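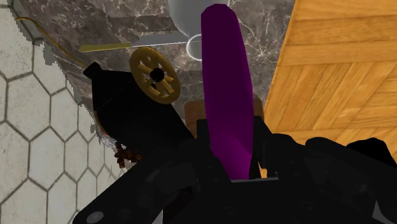 Killico Worktop: read me first

Killico Worktop is a set of simulated runs in which a robot arm is asked to put something somewhere on a kitchen counter. We made it to find out how far the claim "robots can nearly do the housework" holds up once you write down what the housework is. Our own view, after a winter of looking at the results, is that it doesn't hold up very far.

If you only want to load the files, skip to What you get.

Why we bothered

Lumusik had been sent three sales decks in one spring, all promising a kitchen helper. Each showed an arm picking up one thing and putting it down again. Leokadia Krawczyk asked one of the firms what happened when the counter was full and was told that was on the roadmap. So the counters in this set are cluttered. A toy cannon shares the marble with a knife and a bowl, which will look familiar to anyone with children, and the arm has to get past all of it with something in its grip.

What you get

4000 runs, each with a written instruction, the arm's joint positions, gripper open or closed, and views from a camera near the gripper and one further off.
27 instructions. They are short: pick up the bottle, put the bowl on the left, move the bread to the back.
200 runs held back for testing. Please don't train on them. We can't stop you.
A scoring script called wonine, named after the boat Joni Eskola was mending when he wrote it.

Everything is rendered. There is no real kitchen behind any of it, and no real spray bottle has been squeezed, dropped or emptied over a loaf.

How a run is scored

A run passes if the object ends up inside the target area, upright where the instruction says so, and has stopped moving. The script doesn't care how long it took. It also doesn't care what was knocked over on the way, unless you turn on the strict flag. We think you should turn on the strict flag. A helper that puts the milk away and sweeps the mug on to the floor has made work.

Runs are stopped after 50 seconds. I can clear most of a worktop in that time and I am not quick.

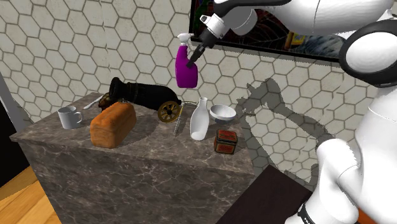
Can a robot trained on this set clean a kitchen?

It will not learn that from us. There is no wiping in the data, no water, no grease and no bin. At best it will learn to move one solid object across a crowded surface, and moving things is the part of cleaning that most people finish first.

Known faults

The marble texture is the same on the top and the front of the counter, and models seem to use it as a landmark. Change the texture before you believe a good score.
Shadows are harder-edged than in any kitchen we have cooked in.
Grip is generous. Contact in the simulator forgives a poor grasp that a real bottle would slide out of.
Soft things are missing. No cloths, sponges or carrier bags, all of which we tried and gave up on.
The bread behaves like a brick. Leokadia has been meaning to fix it.
Some instructions say "left" without saying whose left. They mean the far camera's left.

Please don't

Quote a pass rate from this set as a pass rate for household chores. One reader at Tomaszewski, a furniture workshop that was thinking about an arm for its packing bench, had seen a figure used in just that way and wanted to know if he should buy one. We told him to ask for a full shift on his own bench with his own boxes, no edits, before paying for anything. He hasn't written back.

Changes

Saturday, June 12, 2021: first public copy.
Planned for September: more instructions with two steps in them, and a fix for the left-hand runs. The bread may or may not be included.

Send corrections to Joni through the tracker. If a run looks wrong, give its number and say which camera you were looking at.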